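3.2 Small purchases and the weight of their packaging

Print this section | E-mail this section

Many goods that households order by mail are much smaller than the box in which they travel. Figure 1 shows one small crumpled item in the tray of an open cardboard box.
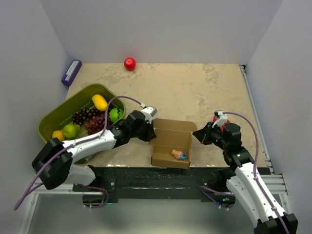

Figure 1. Open brown cardboard box with a folding lid and one small item inside.

3.3 Household diaries in Loltport

The diary study was carried out in Loltport, a harbor town where most streets have paper collection every second week. We asked 16 households to keep a diary of all parcels during six weeks, beginning in November. Each household wrote down the day of arrival, the outer size of the box, the weight of the box without its contents, and what was done with the box afterwards. Kitchen scales were lent to the households which did not own one.

Four households stopped before the end, two of them because of moving. Their diaries are not used in the tables, but we read their free comments together with the others.

The question on what was done with the box gave more varied answers than we expected. Besides the paper bin, boxes were kept for returns, for storing winter clothes, for lighting the stove and for children's play. In the Mthembu quarter, where the apartments are small and the storage rooms are shared, boxes were usually flattened on the same evening. In Hanier, with its older houses and cellars, they stayed much longer -- in one case the diary ended before the box had left the cellar.

We did not separate boxes with a glued lid from boxes with a folding lid in the first version of the diary form. This was a weakness. Several participants remarked that a folding lid makes them keep the box, as it can be closed again without tape. The form was changed for the second round, and the results are given in section 4.

Parcels which were collected from a shop counter are counted in the same way as parcels brought to the door.

Reader comments

Did you weigh the paper filling too? In my home it is often heavier than the box.

I live in Hanier and can confirm the cellars.

The link to the diary form does not open for me.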